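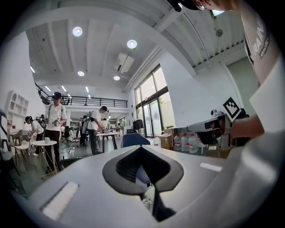 Tablecloth

A tablecloth is a cloth spread over a table, either to protect the top or to make the table look nice, and in most homes it does a bit of both. I've been collecting, washing, mending and arguing over them for 22 years now, so this entry is longer than the one on napkins (sorry, napkin people!).

Origins of the word

"Table" comes to English by way of Old French from the Latin tabula, a board or plank, and "cloth" is plain Old English. So a tablecloth is a board cloth, and "board cloth" was in fact used in English for a long time. I like it better, but I've never gotten anyone in my family to say it.

History

Romans who could afford it had cloths on their tables, and by the Middle Ages a long white linen cloth was a normal sight at a rich European household's dinner. People wiped their hands on it, which sounds awful until you remember that forks were slow to catch on. Later on the separate napkin took over that job and the cloth got to stay cleaner, at least in theory.

Damask is the fabric most people think of for a formal cloth. The pattern is woven in, and on a plain white one you only see it when the light hits from the side. The name comes from Damascus. Power looms made patterned cloths much cheaper in the nineteenth century, and ordinary families started keeping one good cloth in a drawer for holidays. My grandmother's came from a draper in Mullthorpe and it still has the shop's laundry tag stitched in one corner - I can't bring myself to snip it off.

Materials

Linen is strong, gets softer with every wash and wrinkles if you so much as look at it. Cotton is cheaper and easier to iron. Polyester hardly wrinkles at all, but grease hangs on to it. Oilcloth was originally cotton or linen coated with boiled linseed oil, and what gets sold under that name today is usually vinyl on a fabric backing. I grew up eating breakfast off the vinyl kind (yellow, with pears) and my elbows stuck to it all summer long.

Sizes and drop

The drop is the part that hangs over the edge. For everyday meals you want something short, and 11 inches is what I cut mine to. Formal dinners go longer, often 16 inches or so, and buffet tables usually go right down to the floor. To get the size you need, measure the tabletop, then add the drop twice to the length and twice to the width. Twice! I've hemmed 4 cloths too small by forgetting that, and one of them was for a wedding.

If you sew your own, add the hem allowance on top, and wash the fabric before you cut it. Linen shrinks more than you'd think.

Underneath the cloth

A thick, soft layer under the cloth is called a silence cloth, which may be my favorite name in the whole subject. It quiets the plates and saves the wood from hot dishes. Ertuğrul Sezer taught me to use an old flannel sheet for it, folded double, and I've never bought a proper one.

Stains

Red wine wants blotting and cold water, quickly. Candle wax should be left to harden and then scraped with something dull. Rust is the tricky one, and I use lemon juice and salt in the sun, though Dwayne Dvorak and I have never agreed on how long to leave it. Never iron over a stain, as the heat can set it for good.

See also: Doily, Napkin, Place mat, Table runner

Contact | Copyright Haberkorn Household Encyclopedia | Back to top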